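The Night Count

The stop happened at 3:40 in the morning, and by the time I got to the floor the light on top of cell four had gone from amber to red.

I was the night technician at Vesik that spring. We had the ground level of the old Zindo building, and what we did there was sort small parts for people who didn't want to sort them. White blocks that went into a door latch, mostly. A gripper picked one up, set it on a lid, another station looked at it, and it went in a bin. 3000 a night was the target. Nobody upstairs cared what happened between midnight and six as long as the number was close.

The screen said FORCE LIMIT, JOINT 5. I had seen that one before. You cleared it, you jogged the arm up a few inches, you ran the homing routine, and you went back to your coffee. The counter read 1048.

I cleared it. I jogged the arm up. When I ran the homing routine the arm went down.

It didn't go fast. I want to be clear on that, as I was clear on it later in the report. It went down at the slow speed, the one you are allowed to stand near, and it pressed the gripper into the table and kept pressing. My left hand was on the table. I had put it there to lean over and look at the fingers. I got most of it out.

The red button was on a post behind me. I hit it with my hip, then with my elbow, and the second time it took. The arm stopped with two of my fingers under it. Stopping it and lifting it turned out to be separate problems. With the power off, the brakes were on, and the brake release was a small key in a drawer on the other side of the cell.

I stood there for eleven minutes. I know because the log has the time of the button and the time of the key. I called out a few times. The fans were running and the compressor was running, and the cleaner had her headphones in. She found me when she came to empty the trash. I told her which drawer.

Two of the fingers were broken. They healed, and one of them is a little crooked. The company paid for it and gave me three weeks, and when I came back in May I was on days, and they asked me to help find out what had happened.

We set the cell up again in the back room by the window, with the same arm, the same gripper and the same table covering. A man from Jeon, the company that had sold us the controller, came with a laptop and stayed four days. He was polite. On the first morning he asked me to show him where my hand had been, and I showed him without touching the table.

He ran it slowly. Pick, place on the lid, look, bin. We sat on stools behind a yellow line and watched a white block go up and down. He had loaded a program called Juveo that recorded what the arm believed about itself, and every so often he leaned over and scrolled through it. 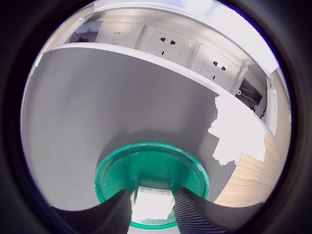

"Why did it go down?" I asked him on the third day.

"It thought it was already too high," he said. "The joint slipped when it hit the limit, and the number it kept for its own height was wrong by 83 millimeters. Homing starts from that number."

"And clearing the fault doesn't fix the number."

"Clearing the fault throws away the warning. The number stays."

He turned the laptop so I could read it. There was a column for where the arm was and a column for where it said it was. They matched for line after line, and then there was one line where they didn't, and after that they never matched again. I asked how many times I had cleared that fault over the winter. He had the figure, but he didn't want to say it in front of me, so he pointed.

They changed the software so that a slip locks the arm until somebody checks the joint against a gauge. They put the brake key on a hook on both sides of the cell, where you can reach it from the table. They put a second red button at knee height. The target went down to 1000 while all of this was being done, and then it went back up.

I asked to go back on nights in the fall. The pay is better and I sleep well enough in the daytime. The light on cell four still goes amber now and then - a full bin, a block in crooked. I walk over with my hands in my jacket pockets and read the screen all the way to the bottom before I take one out.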